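Descaling a shower head when the water is very hard

The water in Braltelbridge is hard enough that a new shower head loses part of its spray pattern within a season. I have now gone through the process on both bathrooms and kept notes, mainly on soak time and on what the acid does to the parts that are not metal.

The deposit is mostly calcium carbonate with some magnesium in it. Any mild acid will dissolve it. The practical choices are white vinegar, citric acid powder, and the descaler sold for coffee machines, which on the bottle I have is lactic acid with a dye. Vinegar is cheap and smells. Citric acid is cheap and does not. I use citric acid at 6 percent by weight, which is 60 grams made up to a liter with warm water.

Warm matters, within limits. The reaction is slow in cold water, and on the first attempt in October I left the head in an unheated laundry sink overnight and found most of the scale still in place. Very hot water causes a different problem. Citric acid and calcium make calcium citrate, which becomes less soluble as the temperature goes up, and you can end up trading one white crust for another. Bath temperature is fine.

The head needs to come off the arm. The plastic bag and rubber band method works on the face plate and does very little for the inlet screen, and on my Gastton head the inlet screen was the worst part. Wrap the nut in a rag before putting a wrench on it. Hold the arm with your other hand so it does not turn inside the wall — that joint is much harder to get at than this one.
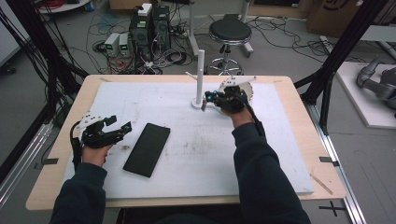

Weidong Jiang wrote in to say that 2 hours is too long for anything with a chrome finish over plastic, and that he pulls his out every half hour, rinses it, and looks at the edges of the plating before it goes back in. He also thinks the flow restrictor should come out first and be soaked separately. I agree on the restrictor. On the soak, I have seen no lifting at 2 hours with citric acid, but my heads are fairly new and an older one may already have pinholes that let the acid in underneath.

The rubber nozzles are easier. Once the acid has worked, rub each one with a thumb and the remaining scale breaks loose. A toothbrush also works but tends to push grit back inside. Flush the head backward under the faucet before refitting it, with the face plate toward you and the water going in through the nozzles as far as it will.

Replace the washer while everything is apart. The old one on mine had gone stiff and had a groove in it. New tape on the threads, 4 turns, wound in the direction the nut tightens. Hand tight and then a small nudge with the wrench. If it drips at the nut, the washer is usually sitting crooked.

I measured flow into a bucket before and after on the upstairs bathroom and will post the numbers once I have done the downstairs one the same way.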